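Zolano、電子書籍の読み放題サービス「Virari」を1月に開始

こんにちは、Zolanoで電子書籍を担当しているYuzhen Luです。やっとお知らせできます! 私たちの新しい読み放題サービス「Virari」が、1月にスタートします。

最初にそろえたのは2416冊。小説が多めですが、料理の本や旅行記、ちょっと懐かしい児童書もあります。そのうち126冊は、出版社Lamraniさんの長く品切れだった作品で、電子版になるのは初めてなんです。私も学生のころ古本屋さんで探し回ったシリーズが入っていて、校正のはずが夜中まで普通に読みふけってしまいました(すみません、締め切りは守りました)。 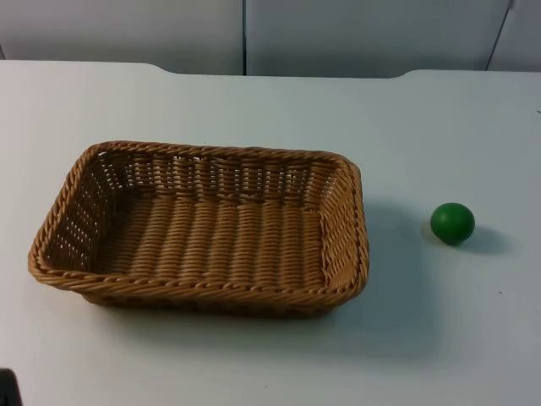

会員登録をしないと、本は読めないのでしょうか?

各作品の冒頭16ページまでは登録なしで読めます。続きを読むときだけ、メールアドレスとパスワードで会員登録をお願いしています。

この登録画面、試験版ではずいぶん不評でした。Tetthorpeの読書会の皆さんに使ってもらったところ、「本を開いたつもりが急に別の画面になって、ちょっと怖かった」という声が続々と……。そこで、読んでいたページの上に小さく登録欄が出る形に作り直しました。入力が済めば、そのまま続きから読めます。

スマートフォン、タブレット、パソコンに対応していて、1つの会員登録で3台まで使えます。ダウンロードしておけば電波のないところでも大丈夫。文字の大きさはもちろん、縦書きと横書きの切り替えもできますよ!

新しい本は毎週火曜日に追加します。読みたい本のリクエストもサイト内の専用フォームで受け付けていますので、どしどしお寄せください。

本件のお問い合わせ先:Zolano 電子書籍担当 Yuzhen Lu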